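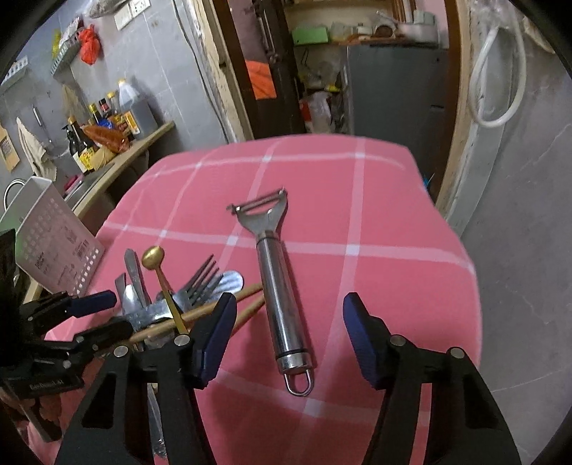 Hotska's covered market opened again on 19th May, and I got there early enough to watch the shutters go up. I've been buying my onions in that building since I was a kid, so forgive me if I'm a little giddy about this one.

The place had been closed since the roof work started last year, and the traders spent all that time out on the Rivadeneira road with tarps over their heads and trucks rolling by a few feet away. Now they're back under a proper roof, with drains that drain (I checked, there'd been rain overnight) and lights in the back rows where you used to need your phone to tell a lemon from a lime.

Nives Santoro had her spice stall set up before anybody else on her aisle. She told me she lost about half her regulars while the market was out on the road, mostly older people who didn't want to walk that far in the heat. Three of them had already been by when I stopped to talk, and one had brought her a cake! She's paying more than she used to, though. A stall runs 40 a week now, and she says she'll give it until the end of the summer and see how the numbers look.

Rents are the thing everybody wanted to talk about, to be fair. The building is managed by Gament, which took over the lease in April, and the company says the new rates cover cleaning, night security and the cold rooms. Hala Slaoui sells fish near the east door and she's happy with that deal. She used to buy ice from a guy across town every single morning, and now she rolls her crates down the hall and goes home. The cloth sellers upstairs don't need a cold room, and they'd like to know why they're paying for one — I'd like to know too, and I've asked. Gament told me it would look at separate rates later in the year but wouldn't give me a date.

Then there are the people still waiting. The market has 1,914 stalls on paper, and over 12 rows on the upper floor haven't been handed out yet. Werkuton, the builder, says the wiring up there still has to pass inspection. Until it does, those traders are staying on the road with the tarps and the trucks.

Downstairs, business was good. By midmorning I couldn't get near the bread counter, and the coffee stand by the west stairs had run out of cups and was asking people to drink up and hand them back. Opening hours are six to six for now, with the fish hall closing at 3.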